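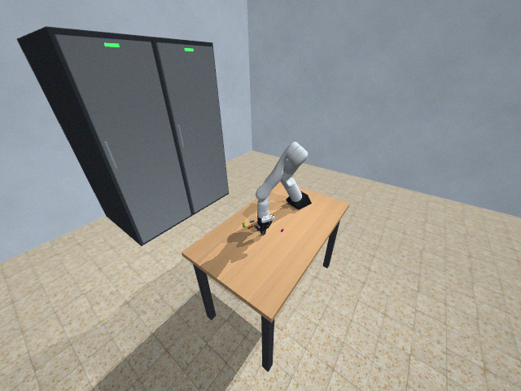 Figure 1. Two-door cabinet, rendered view, green indicator light near the top of each door.

Murkby Water Users Association
Minutes of the Technical Meeting, December 3, 2020

1. Minutes of the previous meeting
Approved with one correction. In item 4, the pipe size at the Hinojosa crossing should read 254 mm. The figure had been entered in inches.

2. Pressure complaints, upper zone
Low pressure continues to be reported on the streets above the Hinojosa tank during morning hours. Logger data from July were compared with the November readings. The November readings are lower at both hydrants tested. The operator believes the isolation valve below the tank is partly closed or obstructed. The valve has not been exercised since the main was replaced.
Action: Operations to exercise the valve and repeat the hydrant readings before the next meeting.

3. Meter replacement
The remaining mechanical meters on the Mellus loop are due for replacement. Two quotes were received. The Nusatent quote covers 200 meters with couplings and excludes meter boxes. The second quote includes boxes but gives no delivery date. Members asked whether the old boxes can be reused. Operations stated that most can, but that the lids on the east side are cracked and should be priced separately.
Motion to accept the Nusatent quote, subject to a written price for lids. Seconded. Carried, one abstention.

4. Leak survey
The survey of the lower zone is complete. Two service line leaks were found and repaired. A third location gave an unclear result under the paved section and will be listened to again at night. Unaccounted-for water remains above target. It was noted that flushing is still not being logged and is therefore counted as loss.
Action: Flushing volumes to be entered on the daily sheet from now on.

5. Storage and chlorination
The tank inspection found sediment on the floor and surface rust at the hatch frame. Cleaning was deferred to spring. Chlorine residual at the far end of the Mellus loop was within limits on all sampling dates.

6. Rates and fees
The reconnection fee was discussed. A proposal to raise it by $25 was tabled pending review of the bylaws. The hydrant meter deposit stays at $1000.

7. Other business
The road department has asked for main locations ahead of ditch work at Hinojosa. Drawings to be sent with a note that depths are not verified.

Meeting adjourned. Date of next meeting to be posted at the office.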